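Visit report: Clisdale server site and test rooms

The visit took place in October and was arranged through Panden, who lease the ground floor at Clisdale and run the matchmaking and account services for several online console games. Ruairi Aitken, the site operations lead, took our group through the building in the afternoon. There were 5 of us.

The machine hall is smaller than expected. Two rows of racks handle the regional game sessions, and a third is kept for accounts and subscription checks. Session hosts run at a tick rate set by each publisher, and Panden does not alter it. When a player's subscription lapses during a match, the session is allowed to finish and the check is applied at the next lobby. Aitken said that the older method, which dropped the player at once, produced more support tickets than any other fault.

Cloud saves are held in two copies, one at Clisdale and one at a second site. The upload limit per title is 100 MB. Conflicts between a local save and a stored one are passed to the player to resolve, with both timestamps shown. Titles that forbid save backup are flagged in the catalogue, and the client hides the option.
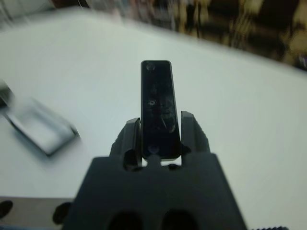 Gripper holding an object between its two fingers.

After the hall we were shown the load test. Kitarier, the in-house tool, opens 2000 simulated players against a single lobby cluster and steps through login, friend list, invite and join. On the run we watched, invites began to queue at nearly full load, and the join step followed. Gunhild Lykkegaard, who maintains the tool, put this down to the presence service, which is due to be replaced by one supplied by Eyvindsson.

Questions were taken at the end. Voice chat is routed separately and was not part of the tour. Peer-to-peer titles still use Clisdale for the initial handshake only, so their in-match latency depends on the host player's connection. No figures were given for outages.

Visitors need to sign in at the north entrance, and bags stay in the lockers. Parking is limited to 4 spaces.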